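Folding on the Desk

The dining table went in February. We had been using it for laundry more than for meals, and when a cousin offered to take it I said yes before I had thought about where the folding would happen. For two weeks it happened on the bed, which meant that whatever wasn't folded by bedtime got moved to the chair, and from the chair it went back into the wash because I could no longer tell what was clean.

So I bought a desk. It is a used office desk with a light wood-grain top, and it came out of a clearance at Vavwood, the office resale place behind the tire shop. I paid 100 dollars for it and another 25 to have it dropped at the bottom of the stairs. They do not carry things up the stairs. I knew that when I paid.

I have now folded laundry on it for most of a year, and I have opinions.

The height is good. I never realized how low the bed was until I stopped bending over it. A kitchen counter would be better still, but ours has the toaster and the dish rack on it and there is no run of it long enough for a bath towel. On the desk a bath towel lies out flat, with room left over for the basket.

The top is smooth, maybe too smooth. Cotton is fine on it. Anything slippery slides off if you leave it near the front, and pillowcases in the silky kind of fabric are hopeless. I do those on the bed like before.

There is a round hole near the back for computer cords. I thought about buying a cap for it and never did. It has taken a few collar stays and one baby sock (my niece's, returned). If you are shopping for a folding table and everything else is equal, get one without a hole.

The basket matters more than I expected. The old one was a tall round hamper, and everything sank. Washcloths went to the bottom and came out last, creased, when I was already sick of the job. Now I use low rectangular baskets with holes in the sides. The one I like best is a plastic Denetti in light blue. It has a slot in the end for carrying, and it is low enough that I can reach the bottom without leaning. I keep it on the left and work to the right of it. I am right-handed and I tried it the other way for a few days, and I kept reaching across myself.

The order I go in has settled down too. Towels first, as they take up the most room in the basket. Then kitchen cloths, then shirts, then the small stuff. Socks last, in front of the television, where they belong. Sheets are separate and get their own day, usually Thursday.

The slow part is the printed cloth. I have a piece of fabric with a tropical leaf pattern, greens and teal with some cream in it, that I bought as a remnant at Potgieter and have used as a tablecloth, a picnic cloth and a cover for the sewing machine. A busy print hides stains very well, and it hides edges just as well. When it comes out of the dryer in a heap I can't tell a fold from a hem by looking. With a plain towel you see the edge at once and pick it up. With the leaves you have to feel for it.

What works for me is to start with one corner and forget the rest. Pull at any part of the heap that sticks out and lift it. If it's a corner, you'll know by the two hems meeting. If it isn't, follow whatever hem you have until it turns. Hold that corner, run the other hand along the short side to the next one, and then lift both and let the cloth drop open. Shaking it helps a little. Trying to flatten the whole heap from above, with your palms, does nothing except move the wrinkles around.

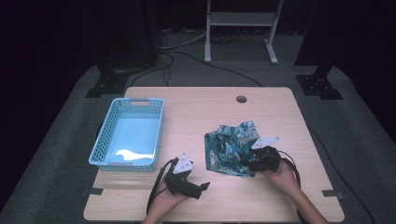 My sister disagrees with me on this. She says you should never look for a corner at all, you should grab the middle, let the cloth hang, and the corners will come down to the bottom where you can find them. She has done it that way for years and thinks mine is fussy.

I tried hers for a full week to be fair about it. It does work on square things. A napkin or a bandanna hung from the middle gives you its four corners right away. On anything long, the middle I grab is never really the middle, and one end drags on the floor. She is taller than I am, so perhaps it drags less for her. We have left it there.

Once the cloth is open the rest is ordinary. I fold in half the long way, then in half again, then in thirds toward me. The thirds are to fit the shelf. The shelf in our hall closet is narrow, and a cloth folded in quarters hangs over the front and gets caught in the door. If your shelf is deeper you can ignore that.

I fold printed things with the print facing out. My mother did it the other way, to keep the color from fading, but the closet is dark and I like to see what I'm taking. Before I changed this I used to pull out three cloths to find the one I wanted, and then there were three cloths to refold.

A few things I tried and gave up on.

A folding board. This was the Skorkirow, a set of hinged plastic panels that you lay a shirt on and flip. It makes a very even shirt, and all the shirts come out the same size, and a stack of them looks like a store. But it takes up most of the desk, it has to be put away somewhere afterward, and it does nothing for towels or cloths. I used it for a month. It is in the garage.

A felt mat on the desk, to stop the sliding. It did stop the sliding. It also collected lint, and passed the lint along to every dark shirt that came after.

Folding straight out of the dryer, standing up. People swear by this. Our dryer is in a closet with a folding door, and I hit my elbow on the door each time.

Rolling in place of folding. I still roll kitchen cloths, as they go in a drawer. Rolled towels on a shelf fall off the shelf.

I should also say something about light, as I got that wrong at first. The desk is in the back room, which gets sun for an hour or so in the morning and is gloomy after that. There is an overhead light, but it's weak and I stood in its way and threw a shadow on whatever I was folding. Navy and black socks could not be told apart. I moved the desk out from the wall to the middle of the room so I can stand on either side, and I bought a clamp lamp for the shelf. When the lamp is aimed badly it shines off anything plastic, so I point it at the wall and let it bounce. Now I can see a missed stain before it goes in the closet, which has saved a couple of shirts.

Having the desk in the middle does mean walking around it. The room is not big. I don't mind it much, and from the far side I can deal with a sheet by myself by laying it over the top and going around to each end.

I did consider having something built in. There is a company that does laundry rooms, and I let them come and measure. They proposed a counter over the machines, a hanging rail and a set of pull-out hampers, and the quote was 1,180 before installation. It would have looked nice. It would also have meant moving the dryer vent, and I would still need to carry everything back through the house to the hall closet, and the carrying is the part I dislike. I said no, and I don't regret it yet.

The one purchase I would still like to make is a second basket the same as the blue one. I have two others that are close in size but they don't nest with it, and they lean when stacked. The store where I got it has only had white in stock each time I've looked. White would be fine. I just keep thinking the blue will come back.

As for time, a normal load takes me about as long as one side of a record, a bit more if there are many shirts. It is not faster than it was on the dining table. It does get finished in one go, though, and the chair in the bedroom has been a chair again for months.

If anyone has a good way to fold a fitted sheet on a surface this size, I'd like to hear it. I have watched the demonstrations and I can follow them up to the point where the second pair of corners gets tucked into the first. After that I have a bundle with elastic around it. At the moment I fold it into something flat enough, put the matching top sheet around it and set the whole thing at the back of the shelf.

Next I need to sort out the ironing board, which has been leaning against the back of the closet since we moved in and comes down every time I reach for the vacuum. I'm thinking of a hook on the inside of the door, if the door will take the weight.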